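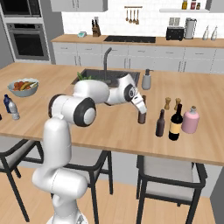 Arrumar garrafas numa cozinha: ponto da situação

27/8/22

A pergunta chega-me por correio de tempos a tempos, quase sempre com as mesmas palavras: as máquinas já conseguem arrumar uma cozinha? A minha resposta curta continua a ser «parte dela, e devagar». A resposta longa ocupa o resto deste texto, que se limita a uma tarefa: pegar numa garrafa que está em cima de uma ilha, no meio de outras coisas, e pousá-la de pé noutro sítio da mesma ilha.

Escolhi garrafas por serem o caso intermédio. Uma caixa de cereais tem faces planas e perdoa erros de orientação. Um pano de cozinha não tem forma própria e exige outro tipo de controlo. A garrafa é rígida, mais ou menos de revolução, tem um gargalo que cabe em quase qualquer pinça e um centro de massa alto quando está vazia do lado errado da conversa, isto é, quando o modelo supõe que está cheia. Tomba com facilidade. Numa cozinha a sério, tombar é a falha que interessa evitar.

Todo o trabalho de que falo aqui é em simulação. A cozinha é modelada, o braço é modelado, o contacto entre os dedos e o objecto é calculado por um motor de física com os defeitos habituais. A política de controlo foi treinada pela Lorraine Wainwright e pelo Colin Birkett, dentro do projecto Leslow, e eu tratei da avaliação. Digo isto para que ninguém leia os resultados como se fossem de um robô que anda por casa.

O que funciona

A aproximação livre está praticamente resolvida. Dado um alvo sem vizinhos num raio equivalente à abertura da pinça, o braço chega lá, desce na vertical e fecha. O planeador que usamos, o Flistetti, evita a torneira e a fruteira sem dificuldade, desde que a geometria dos obstáculos esteja correcta. A repetibilidade da pose final é melhor do que a tarefa exige.

A detecção também melhorou. Garrafas com rótulo são reconhecidas de quase todos os ângulos. O rótulo dá contraste, e o contraste permite estimar a orientação em torno do eixo vertical, que para pousar uma garrafa não serve de muito mas ajuda a seguir o objecto de um instante para o outro.

O que não funciona

A proximidade entre objectos. Uma garrafa com outra encostada obriga a pinça a entrar por um dos lados, e o lado certo depende de onde está o resto do braço. O cotovelo é o problema recorrente. Planeia-se com cuidado o percurso dos dedos e esquece-se que há um elo grosso a varrer o espaço por cima do tampo.

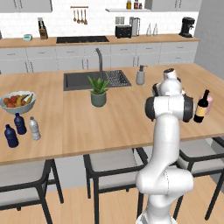

O cotovelo junto à garrafa de vinho, com o pulso e a pinça inclinados sobre o tampo.

Corremos a mesma tarefa em 7 disposições da ilha. Em 6 delas a política completou pelo menos uma tentativa sem derrubar nada. Na que sobrou, o alvo estava atrás de outra garrafa, do ponto de vista da base, e todas as tentativas acabaram em colisão ou em paragem por limite de junta. A solução evidente é afastar primeiro a garrafa da frente. A política não tem essa noção: foi treinada com um alvo e um destino, e o que estiver pelo meio é obstáculo para sempre.

O Bradley Parsons sugeriu acrescentar um nível superior que decida a ordem das operações. Concordo em princípio. Na prática, esse nível precisa de saber se um movimento é possível antes de o pedir, e calcular isso custa quase tanto como executá-lo. Com o orçamento de cálculo actual, o ciclo completo para uma única garrafa demora cerca de 2 minutos. Uma pessoa faz o mesmo enquanto pensa noutra coisa.

A vista de perto

A maior parte das falhas silenciosas acontece nos últimos centímetros. De longe, a cena tem cadeiras, bancada, placa, prateleiras, uma quantidade enorme de referências. De perto há madeira, uma forma escura e os dedos da pinça. O detector treinado com vistas gerais perde a classe do objecto e por vezes perde o próprio objecto. 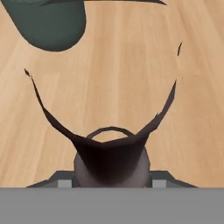 Imagem: Leslow (simulação). Cedida por Colin Birkett.

Um contorno destes, aberto e irregular, não corresponde a nenhum dos perfis que a rede aprendeu de lado. A correcção que adoptámos foi simples: abaixo de uma certa distância, o detector deixa de ter voto e o controlo passa a usar apenas a última pose estimada e o sinal de contacto. Melhorou os resultados e tem um preço. Se o objecto se mexer durante a descida, o sistema não dá por isso até fechar a pinça.

A Ruth Penrose defende que se deve treinar um segundo detector só com vistas próximas. Tentámos com uma versão pequena e a taxa de falsos positivos foi inaceitável, sobretudo com veios escuros da madeira. É provável que o problema esteja na variedade do material de treino, demasiado pobre em tampos. Fica para novembro, quando houver tempo de máquina.

Duas notas sobre a física

O atrito entre dedos e gargalo está fixado num valor optimista. Com vidro molhado ou gorduroso a tarefa será outra, e não temos dados para dizer quanto pior.

O líquido não é simulado. Todas as garrafas são corpos rígidos de massa constante. Para uma garrafa fechada e cheia a aproximação é aceitável; para uma meio cheia, levantada depressa, deixa de o ser.

E então, já arrumam?

A Tia Greenwood, que leu o rascunho, achou a resposta demasiado pessimista e apontou as demonstrações da Ondadent, em que um braço esvazia um cesto inteiro sem paragens. Vi-as. O cesto está sempre no mesmo lugar e as peças são de 2 modelos conhecidos. É automação competente e tem mercado em chão de fábrica. Uma ilha de cozinha muda de disposição cada vez que alguém chega com compras.

Os ficheiros de configuração das disposições estão no repositório Holroyd, na pasta da avaliação. O registo da que falhou em todas as tentativas está incompleto; vou repetir essa série com o limite de junta alargado e actualizo os valores nesta mesma página.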